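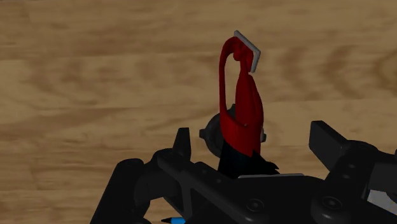
Sim, gripper view. Red cloth over the gray plate, fingers either side.

14/09/2023

Cloth task, simulated bench. Writing this up before I talk to Tarcísio, who is keen to tell Valton that laundry is "close." I don't think it is, and I want my reasons on paper while I still remember them.

Render first. The folds look good, better than in the March build. The cloth bunches up where it goes over the plate and hangs in two strands with a long opening between them, one strand thin and one wide and twisted. A person would take hold of the heavy side without thinking. For a planner that opening is a nasty thing. Is it a hole in the cloth, the space between two layers, or a loop it can hook a finger through? All three come out much the same in a flat view from the hand, and the wood grain shows through whichever it is.

Then the lower part. The red goes into a rumpled lump with the dark gray knob-shaped thing half hidden behind it, and under that there is a black stretch with a ragged edge, right against a black gripper on a tan table. I had trouble saying where the material stopped and the hardware started, and I was sitting still with a coffee. Teresa says segmentation handles it. Fine, show me the mask on this one. I asked for it at lunch and haven't seen it.

Numbers, for what they're worth. Batch was 780 episodes, 769 of them ran to the end without the solver blowing up. Please nobody put 769 on a slide as a success rate. It means the physics didn't crash. It says nothing about whether a cloth got picked up, let alone folded. I went through 88 by eye and got tired of arguing with myself over what counts as a grasp. Pinching one layer? Both strands? We never wrote it down, and the scoring script only checks height.

Other gripes:

Friction on the fabric is still the value we took over from the Titholm scenes. Those were rigid parts. Needs its own.

Cloth thickness is one number everywhere. Any dish towel I own has a hem.

The time limit is 300 seconds for one cloth. My mother would have done the basket and be on to the ironing.

Kotgate want a shop version, wiping down benches and hanging rags back up. I would sooner try that than shirts, as a rag can end up badly hung and still be a hung rag. But somebody has to pick the dirty one out of the pile first, and that part isn't in their request at all.

To do: write the grasp definition (me). Mask for this view (Teresa). Try a gripper in some color other than black and see if the boundary gets any easier. Ask Crăciun whether the real cloths are in yet; no more sim batches from me until I've had one in my hands.

Tarcísio, if you read this before the call, please don't say close.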